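Print this page
E-mail this page

Plimton Reading Room: Shelving and Floor Checklist, with Comments

Inspected by Andor Bakos, 18th September. Second reader: Nelu Mihăilă. Covers the low wooden shelving unit by the curtain, the books kept on it and the floor in front. The last check was in June. Items are marked OK, Watch or Action.

1. Unit stands firm
OK. Pushed from the left end and then the right with one hand at shelf height. No rocking. It was shimmed after the June check and the shims have stayed put. Do not move the unit to sweep behind it without resetting them.

2. Upper shelf board, fixing
OK. Pressed down at each end and in the middle. No movement at the pins. Nelu asked whether we should put a level on it again. I did, with the board cleared, and the reading was within what we allow.

3. Central divider
Watch. The divider is two upright boards side by side with a seam running down between them. I ran a card along the seam and it did not catch. Toward the bottom the left board looks grayer and more worn than the right one. No splinters felt by hand. Look at it again next time and rub it down if it has become rough.

4. Shelf surface and front edge
OK. Wiped with a damp cloth and checked by hand for splinters and lifted edges. One sticky patch, removed. The front edge is at the height of a small child's face, so any chip here goes straight to Action.

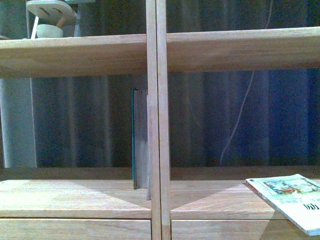 5. Cord behind the shelf
Action. A thin white cord hangs down in front of the curtain on the right side, from just under the upper board. Any cord a child can reach from the front has to be clipped up or taken away. Trace it to its other end before touching it. If it is not needed, remove it. If it is, it goes along the underside of the upper board in clips, three at least. Clips are in the Sorkia box in the supply closet.

There is a dark cable behind the left cubby lower down as well. Same treatment. Log it separately, as the two may not belong to the same thing.

6. Curtain
OK. The unit has no back where the curtain shows through, so the curtain counts as part of this check. Rail tight, hem off the floor, no loose threads. The flame treatment label was read and is in date. Keep books from being pushed through into the folds. I found one pamphlet down there in June.

7. Books, how they stand
Watch. A single book was standing upright against the left side of the divider, with its bottom corner a little past the front of the shelf. Push books back until they sit inside the edge. Tall picture books should not be left leaning over the front at the left end. They slide, and the glossy ones slide first. If there are too few to stand on their own, lay them flat or use a bookend.

Nelu's comment: we own 14 bookends from the Górecki order and I could only find a few. Please look in the office before anyone buys more.

8. Load
OK. The supplier, Zoltingate, gives 330 pounds for the whole unit, spread evenly. With picture books we never come close. The rule is still no sitting and no climbing, and the notice about it needs to go back up on the wall.
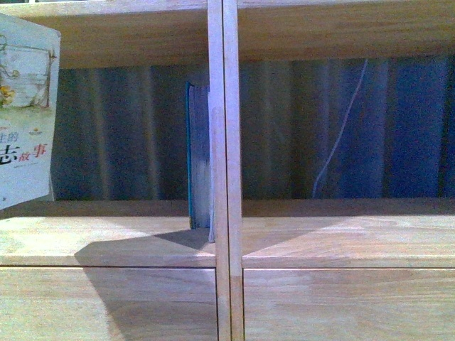 9. Lower fronts
OK. Left and right fronts checked for loose screws and pinch points. I closed each one slowly on a pencil and it stopped without marking it. The swirly grain on the right front has been reported to me twice as a crack. It is the pattern of the wood. No need to report it again.

10. Lower cubbies
OK. Nothing was being kept in either one. That is how they should be left overnight, so the cleaner can get a brush in. Screw heads inside are flush. The left one had grit in the back corner and was vacuumed.

11. Floor in front of the unit
Watch. Pale wood-look planks, no lifted seams found within an arm's length of the unit. I went over it on my knees with a flat hand, which is slow but finds more than a broom does.

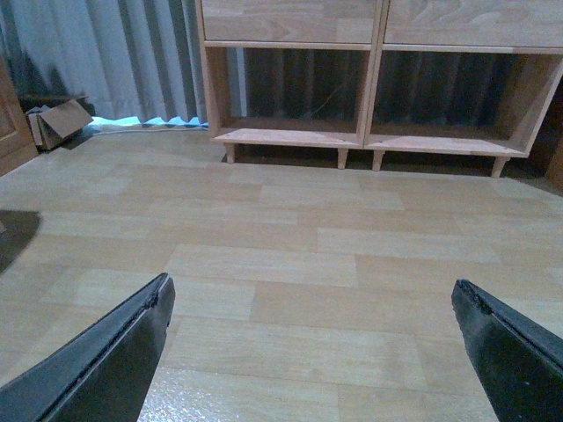

The thing to keep an eye on is polish. The wrong cleaner was used here last year and the floor was slick for a week afterward. Use the product on the closet door list, diluted as written, and nothing with wax in it. I tried the floor in socks and in rubber soles and had grip in both. Walkway clearance was measured from the front of the unit to the nearest table at 158 centimeters, which is enough for a stroller and a person passing.

12. Open items
Cord and cable, item 5: Andor, within 14 days.
Bookends, item 7: Nelu.
Notice, item 8: whoever is next at the printer.
Divider, item 3: carry over to the next sheet.

Signed copy is in the green binder. Write comments on the back of it, with initials.

Print this page
E-mail this page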